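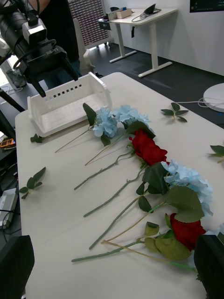
Photo: Deltora Picture Desk

Witness and Victim Waiting Rooms – Safety Inspection Checklist with Comments

Sterwood County Courthouse, Room 200 and adjoining rooms
Form 3795
Inspection date: January 10, 2018
Type of visit: scheduled, court in session
Previous visit: May

Ratings used: OK, Fix (needs work, room may stay in use), Stop (room not to be used until corrected), N/A.

This form covers the rooms where victims and prosecution witnesses wait before they testify, the remote testimony room, and the route between them and the courtrooms. Holding cells and the public lobby are on separate forms.

SECTION A. ARRIVAL AND ENTRY

A1. Separate entrance for witnesses is open and signed on the inside only
Rating: OK
Comment: Side door on the Kidwood Street end. No outside sign, as agreed in May. The letter sent to witnesses gives the door location correctly. An older version of the letter was still in the tray at the clerk's window and still sends people to the front steps. Recycle the old stock.

A2. Door is staffed or has a working intercom during court hours
Rating: Fix
Comment: Intercom works but rings only at the security desk. When the desk officer was at the scanner the call went unanswered, and we let ourselves be let in by a passing clerk. Two problems there. Calls should forward to the victim services office after a few rings, and staff need a reminder not to open this door for people they have not checked.

A3. Screening is done out of sight of the main line
Rating: OK
Comment: Hand wand and bag table. Privacy panel is in place.

A4. Witness names are not called out loud or left on view
Rating: Fix
Comment: Names were not called out. The sign-in sheet is the trouble. It is a single page on a clipboard, so each person signing can read every name above their own. Use the peel-off slips or have staff fill in the sheet. This was raised in May and marked as corrected.

A5. Walkway and steps in good condition, lighting works
Rating: OK
Comment: Salted. Light over the door is on a timer and comes on before the building closes.

SECTION B. ROUTE TO THE WAITING ROOMS

B1. Route does not cross the path used by defendants on bail or their families
Rating: Fix
Comment: Clear as far as the second-floor landing. From there witnesses for the east courtroom walk past the public restrooms. The map on file shows the back corridor as the approved route, but the back corridor door was locked and the escort did not carry a key. Issue a key to each escort or put the door on the badge system.

B2. Escort available for every witness who asks
Rating: OK
Comment: Log checked against the day's list.

B3. Elevator working, certificate current
Rating: OK
Comment: Certificate is from Rojanasak Elevator Service and is in date. Emergency phone tested, answered promptly. Door closes a little fast for someone on a walker. Ask the contractor to slow it at the next service.

B4. Corridor doors close and latch
Rating: Fix
Comment: Fire door at the top of the back stairs was held open with a box of copy paper. Box removed during the visit. If staff want the door open for air, a magnetic hold-open tied to the alarm is the only kind allowed.

SECTION C. WAITING ROOMS

C1. Door can be locked from inside and opened by staff from outside
Rating: OK
Comment: Tested on all rooms.

C2. Window in door covered or frosted
Rating: Fix
Comment: Room 200 is fine. The film in the small family room is peeling at the lower corner and the chairs can be seen from the corridor. Replace the film.

C3. Victims and family members on opposite sides of a case are never placed in the same room
Rating: OK
Comment: This item was added after the last visit. In cases where a relative is accused, or is accused of pressing a witness to change a statement, the usual habit of seating "the family" together can put a young person next to the very people they are testifying about. Front desk staff could explain the rule without looking it up. The room chart has a column for it and the column was filled in.

C4. Staff know what to do if a witness reports pressure, threats or an offer of money
Rating: Fix
Comment: Victim services staff know the steps – move the person, stay with them, call the prosecutor on duty, write down the words used. The two temporary staff at the desk did not. One said she would tell the witness to mention it in court. Put the one-page instruction at the desk and go over it with every new person on the first morning.

C5. Panic button present, labeled for staff, tested within the month
Rating: Stop (family room only)
Comment: Button in Room 200 tested, officer arrived quickly. Button in the family room gave no signal at the desk. Battery was replaced on the spot and it still gave no signal. Family room closed until the unit is repaired and tested with an officer at the receiving end. A note on the door is enough for today, but the room must also come off the booking chart.

C6. Furniture steady, no sharp edges, clear way to the door
Rating: OK
Comment: One chair with a loose back leg taken out of use. Bookcase is now anchored.

C7. Toys and books clean and suitable for different ages
Rating: OK
Comment: Plenty for small children, very little for teenagers.

C8. Phone charging available
Rating: OK
Comment: Cords are in fair shape. The power strip behind the couch is plugged into another power strip. Corrected during the visit.

C9. Drinking water and restroom can be reached without entering public areas
Rating: Fix
Comment: Water, yes. Restroom, see B1.

C10. Sound does not carry between rooms
Rating: Fix
Comment: Normal talk in Room 200 could be followed from the interview room next door with the vent open. A white noise unit was bought and is still in its carton in the supply closet.

SECTION D. REMOTE TESTIMONY ROOM

D1. Video link tested before the first hearing of the day
Rating: OK
Comment: Test log is complete.

D2. Background behind the witness shows nothing that gives away the location
Rating: OK
Comment: Plain curtain.

D3. Screen can be set so the witness does not see the defendant, where ordered
Rating: OK
Comment: Operator showed how it is done. The written steps taped to the desk are for the old equipment and should come down.

D4. Support person's chair placed as the court order requires
Rating: N/A
Comment: No remote hearing during the visit.

SECTION E. RECORDS AND PRIVACY

E1. Files with addresses or ages of minors are locked when not in use
Rating: Fix
Comment: The cabinet holds 400 closed files and does lock. The key was in the lock.

E2. Case lists posted on the wall use initials or case numbers only
Rating: OK

E3. Shredding bin locked and emptied on schedule
Rating: OK
Comment: Nearly full. Next pickup confirmed with the contractor.

E4. Visitors, press and students are told in writing what they may not publish
Rating: OK
Comment: The notice is clear that names, schools, street addresses and family details that would identify a victim are all covered, along with pictures. It is offered in English and Spanish.

SECTION F. FIRE AND FIRST AID

F1. Extinguishers charged and tagged
Rating: OK

F2. Exit signs lit
Rating: Fix
Comment: Sign by the back stairs is dim. Replace the lamp.

F3. First aid kit stocked
Rating: Fix
Comment: Adhesive bandages gone, cold packs past date.

F4. Evacuation plan keeps witnesses apart from defendants at the assembly point
Rating: Fix
Comment: The plan sends everyone to the same parking lot. The north lawn has been proposed for witnesses and is acceptable. It needs to be written into the plan and tried out at the next drill.

FOLLOW-UP

The Stop item at C5 needs a written report of repair before the family room reopens. A4 is a repeat finding and goes to the court administrator along with this form. Fix items are due before the May visit, except B4 and E1, which are to be kept right from today. Copies to victim services, court security and building maintenance.

Related items
Holding Area Inspection Checklist
What Witnesses Can Expect on the Day of a Hearing
Reporting Threats or Pressure: Steps for Court Staff
Sterwood County Courthouse: Hours and Parking
Rules on Naming Victims in Court Reports

Contact the Inspection Office | Copyright 2018 Sterwood County Courts | Back to top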